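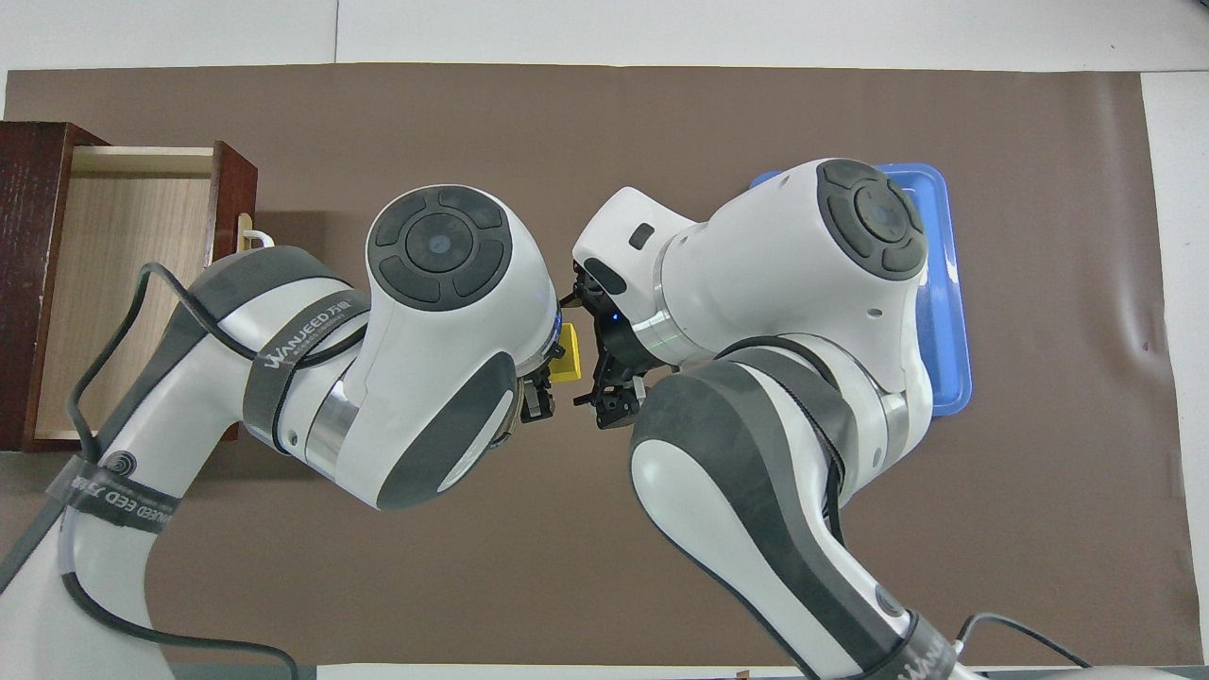
Figure 3. Work surface prepared with a brown paper mat over a white tabletop.

3.2 Moisture uptake of paper bench coverings

Bench coverings were tested under the same room conditions as the bare panels described in Section 3.1. Each covering was cut from a fresh roll, weighed, and left on an open wire shelf until its mass stopped changing between readings. The room was held at 50 percent relative humidity. Sheets were handled with gloves at the corners only. A sheet that had been creased during cutting was discarded and replaced from the same roll.

Three covering types were compared: an uncoated brown kraft paper, a brown paper with a thin wax coating on the lower face, and a bleached white paper of the same nominal weight. The kraft and bleached papers were supplied by Hirnell. The coated paper was supplied by Patwary, which produces it mainly as a liner for shipping crates. None of the suppliers took part in the design of the tests or saw the results before this paper was written.

Water was applied with a pipette at the center of each sheet. The drop was allowed to spread freely, and the outline of the wet area was traced at fixed intervals until the edge no longer moved. Tracing was done by eye on a clear overlay, and the area was then measured with a planimeter. We considered using dyed water, which makes the edge easier to follow, but early trials showed that the dye moved more slowly than the water and gave a wet area that was too small. Plain water was used for all results reported here.

The uncoated kraft paper spread water faster along the machine direction than across it. The wet area was therefore an ellipse in nearly every case, with its long axis parallel to the roll edge. The bleached paper showed the same pattern but with a less marked difference between the two directions. On the coated paper the drop spread slowly on the upper face and did not pass through to the panel below during the test period. At the end of the test the coated sheets had lifted slightly at the center, where the upper fibers had swollen and the waxed face had not.

Lifting matters for benches on which small parts are sorted or assembled. A part that rests on a raised area may roll or tip, and a sheet that has lifted once does not lie fully flat again after drying. We measured the height of the lifted area with a dial gauge while the sheet was wet and again after 672 hours in the test room. Recovery was partial for all three papers. It was best for the uncoated kraft and poorest for the coated paper, in which the wax layer appeared to hold the upper fibers in their swollen position.

Taping the edges of the sheet to the panel reduced lifting at the corners but increased it at the center. The swollen paper had no room to move outward and formed a ridge instead. Leaving one edge free removed the ridge in most of the uncoated samples. We did not test adhesives applied to the whole sheet, which would make the covering difficult to replace and would leave residue on the panel.

3.3 Effect on the panel surface

The panels under the coverings were white boards from Clokitz with a smooth factory finish. After each wetting test the covering was removed and the panel was examined for staining, swelling, and change in gloss. Gloss was read at three positions along the long side and compared with the values taken before the test. No panel swelled at the face. Two of the panels used under uncoated kraft showed a faint tan mark where the paper had stayed wet overnight. The mark was removed with a damp cloth and did not return.

Abrasion was tested separately. A weighted block was drawn across the covered panel for 90 passes, and the panel was then wiped and read again. The loss of gloss under all three papers was lower than that of the uncovered control. Fine dust trapped between paper and panel was the main source of the scratches that did occur, and panels that had been wiped before the covering was laid showed fewer of them.

The results for the bleached paper should be read with some care. The roll had been stored near an outside door before it reached us, and its starting moisture content was higher than that of the other two. Conditioning on the shelf should have removed most of this difference, but we cannot rule out a change in the fiber surface during storage. A second roll was requested in October and arrived too late to be included.

Spreading data were fitted with the Citix routine used for the bare panels, with the drop volume held fixed and the two directional rates left free. The fit was good for both uncoated papers. For the coated paper the routine did not settle on a stable value for the cross-direction rate, and only the measured areas are given in the tables.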